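Project report: getting a shared kitchen's dishes down to one shelf

So the short version is that our apartment had way too many dishes, and I made that my project for the Household Systems class. I picked it in January, mostly out of frustration. Four sets had piled up over the years from different roommates, and every cabinet door had to be pushed shut with a hip.

My question was pretty simple: if you sort dishes by shape first and by pattern second, do you end up with stacks that are easier to put away? Our old way was by pattern, so all the Elska pieces lived together even though half of them didn't sit inside each other at all.

I needed a big flat-ish place to spread out and the kitchen counter is tiny, so the sorting moved to a bed with a blue and white plaid cover. Bowls went inside bowls, biggest on the outside. Plates got their own pile.
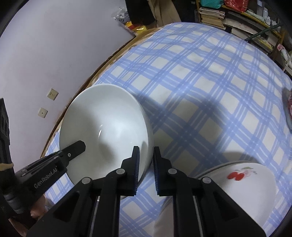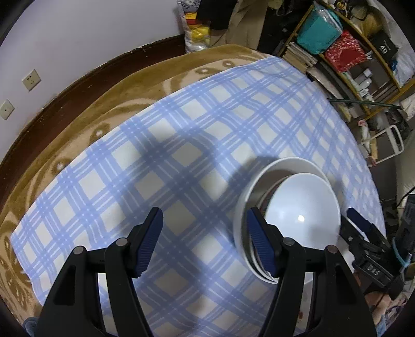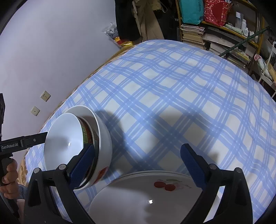
The soft surface had good and bad sides. I never worried about chips, but a tall stack leans on a mattress, and I had to keep my piles short. If I did it over I'd put a big cutting board underneath (or just wait until the dining table was free, which in our place means Saturday before breakfast).

For measurements I used the kitchen scale and a tape measure. The heaviest single piece was a Boychuk mixing bowl at 551 grams, and everything we decided to keep came to roughly 3,800 grams. I also timed putting the dishes away, by shape and by pattern, on 2 evenings each. Shape was faster both times! Not by a ton, and I was probably getting better with practice, so I wouldn't lean on that too hard.

What surprised me was the shelf. The Gerent rack we'd bought to hold everything wasn't needed once the bowls were nested, so it's in the hall closet now with the spare light bulbs. The Mallano cups are still a problem. Their handles stick out and they don't stack with anything, and I ran out of time before I got to hooks.

Next semester I want to try the same thing with food containers and lids.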